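Week 2 – Reading the care label (Textiles for the Home)

Welcome back, everyone, and thank you to those who brought in a favourite old jumper last time – I enjoyed hearing the stories almost as much as looking at the knits! We pick up where Dilwyn Skyrme's introduction left off, with colour and why it travels.

Dye holds to cotton in more than one way, and a strong red is often the one that gives us grief, particularly when it's sewn right up against white. Before you wash anything with that sort of contrast, press a damp white cloth to an inside seam for a minute or so and see whether any colour comes away. If it does, wash the piece cold and on its own, and don't leave it sitting in a wet heap.

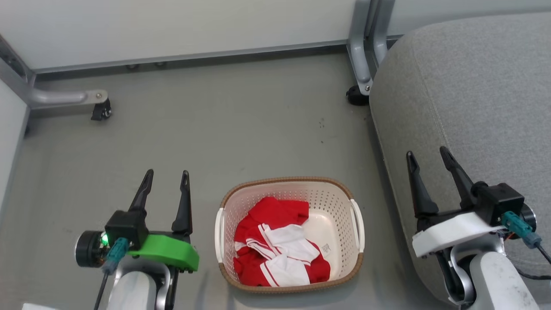

Fig. 2. Red and white garment in a laundry basket.

Now, labels. Fibre content comes first, then the care symbols: the tub for washing, the triangle for bleach, the square for drying and the iron, well, for ironing. One dot on the iron means a cool setting, two a medium and three a hot one.

For next week, please read Solange Riviere's chapter on wool (it starts on page 149) and bring 300 words on a garment you've rescued, or ruined.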